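August, notebook, afternoon. Low shelf unit, continued from the last two pages.

Jonalyn wants a yes or no on the shelf by the end of the month. I still don't have one, so I'm writing down what I think and why I don't trust half of it.

Background for anyone reading who wasn't at the first meeting. Foline are selling this as a "living room low unit with integrated lighting". We'd be fitting it in the waiting areas for the Barredo job, up against a wall, with people's bags and magazines and whatever else ends up in it. The brochure makes three claims that matter to us: the curve "guides the hand" to the cubbies, the lower platform is "the natural place for everyday items", and the light makes things in the unit "easy to find at any hour". None of them come with anything behind them. I asked the rep what they'd measured and got the brochure again.

Osamu likes it. Osamu liked the last one too, and we took two of those back.

**Depth of the platform**

Measured from the front edge to the back panel, three places, because of the curve. The drawing gives a single figure, 400 mm. I get 400 in the middle and 38 mm less than that at the left end. So the drawing is right in the one place the draughtsman bothered to look. On a straight unit I wouldn't care. On a curved one it decides whether a storage box goes in or sticks out over the edge where someone will catch a shin on it. Bienvenido says nobody puts boxes at the ends. I've been in waiting rooms. They put everything at the ends.

Wrote to Foline asking for a proper plan view with the depth at both ends. No reply yet.

**Finish**

Grey wood grain. Fine from standing height, less fine when you kneel. The pattern repeats and the joint on the front edge doesn't line up with the grain above it. Jhun rubbed the edge with a cloth and the usual cleaner (the Plirkora stuff, diluted as on the bottle) and couldn't see a change. I'd call that a good sign and no more. A few wipes on one afternoon don't tell us what happens when a cleaner goes over it every evening for a year. He's doing it again tomorrow with the stronger mix, on the underside, where a mark won't matter.

The colour behind the cubbies is the reddish orange from the second card. On the card it looked like brick. On the unit it's brighter, and I'm not sure the client knows that. Jonalyn is going to take the card and the unit's spare panel over together so they can see the two side by side. If they hate it we'd rather hear it now.

**Reach**

We've been arguing about this one for days. Abdelghani's view is that the unit is low, low is good for a waiting area because it keeps the sight lines open, and everybody can bend. My view is that plenty of the people in those rooms can't bend much, and anything on the lower platform might as well be on the floor for them.
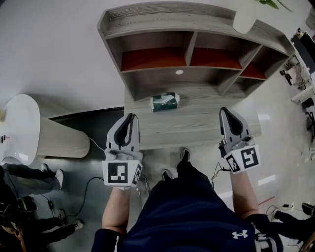
Reach is where the brochure and I part company. Stand close with your toes near the front edge, the way you would if you'd walked up to get something, and look down. The flat top hides nothing much, the three cubbies are easy enough to see, and the lower platform is a long way down past your hands. A packet of tissues is a fair test item because it's small, light and the sort of thing that really will live there, and with the green and white packet sitting on the platform under the cubbies you can see it at once. Seeing it was never my complaint. Getting to it is a bend from the hips or a crouch, and the top row is in the way of your head if you lean in from too near. Osamu says step back half a pace. True, and then it's further to reach. We went round this twice and stopped.

What I'd want before I believed "natural place for everyday items":

- the same test with the packet pushed right to the back, and again at each end
- the same with something heavier, a hardback or a full water bottle
- somebody over seventy, sitting in a waiting room chair next to the unit and trying from there
- somebody who hasn't heard any of us argue about it

Abdelghani's mother has agreed to do the third one and has already told him the unit is too low, over the phone, without seeing it. I'm not counting that. I am tempted.

**The light**

One small round light in the back panel, under the middle cubby. I'd assumed from the brochure there would be one under each, and so had Jonalyn, who costed it that way. The text says "integrated lighting" and leaves you to imagine the rest. The spec sheet does say single unit if you turn to the second page.

Does it help? Don't know. With the room lights up there isn't a fair way of judging it. I want the blinds down and the ceiling lights off for that, and so far the room has been in use every time I've tried. Jhun thinks it'll throw a bright patch in the middle and leave the ends darker than they'd look with no light at all. Sounds plausible to me, but it's a guess, and I've written it here as a guess. If he's right, the ends are both shallower and darker, and those are the ends Bienvenido says nobody uses. Perhaps by then they won't.

Other question: replacement. The fitting is flush and I can't see a way to get it out from the front. If it means pulling the unit off the wall to change a light, the Barredo maintenance people will do it once and never again. Asked Foline. See above re replies.

**The top**

Flat, decent size, and people will put things on it whatever we say. Plants, mostly. I don't mind plants. I mind watering. Want a standing water test on the top surface: a saucer's worth left overnight near a joint, then look for lifting at the edge. Foline say "moisture resistant". Drasico said the same about their side tables, and we all remember the side tables.

Also nobody has checked how much the top takes in the middle of the span. The sheet says 38 kg "evenly distributed". A child sitting on it isn't evenly distributed. It's low, it's flat, it's in a waiting room, so a child will sit on it. So will a tired adult. I want a load in the centre of the span and a straight edge across it, before and after, and I want it left on for more than the ten minutes we gave the last one. Bienvenido has the weights. He also has the straight edge, which is supposed to live in the second drawer.

**Curve**

I keep coming back to this and I can't make my mind up. "Guides the hand" is nonsense, I'm happy to sign my name to that. A hand goes where the eye has already gone. But the curve does do something for the look of it, and Jonalyn's point is that the waiting areas at Barredo have a bulge in the long wall that a straight unit would fight with. All right. That's a reason I can check. We need the radius of the wall from the site survey and the radius of the back of the unit, and if they don't agree there'll be a gap behind it wide enough to lose a phone in. I said this in the first week. It's still not done. Putting my own name against it.

**Where this leaves it**

Osamu: yes. Abdelghani: yes, he'd order it today. Jhun: waiting on the cleaner. Bienvenido: yes if the load test is all right. Jonalyn: yes if the client can live with the orange. Me: not yet.

I'm aware I'm the slow one. But five yeses with four different "ifs" stuck to them don't add up to much, and at least one of the people saying yes hasn't knelt down and looked at the front edge.

To do:

- Wall radius against unit radius (me)
- Stronger mix on the underside, photograph before and after (Jhun)
- Load in the centre, left overnight, straight edge (Bienvenido)
- Water on the top, other end from the load (Bienvenido, same night, saves a trip)
- Light with the blinds down. Book the room properly this time (me)
- Card and panel to client (Jonalyn)
- Chase Foline: end depths, light access, whether the lower platform can be raised at all (Osamu, he gets on with them)
- Seated reach test (Abdelghani and his mother, date to be agreed, she's busy)

Later, 5.10 pm. Foline rang Osamu back. Platform can't be raised, it's part of the carcass. Light comes out from behind only. They'll send end depths "when the drawing is updated", so the drawing was wrong and they know it. Osamu has crossed his yes out and written "probably".

Correction to the above: I wrote "five yeses" and Jhun points out that his was never a yes. Four, then, and one of those is now a probably.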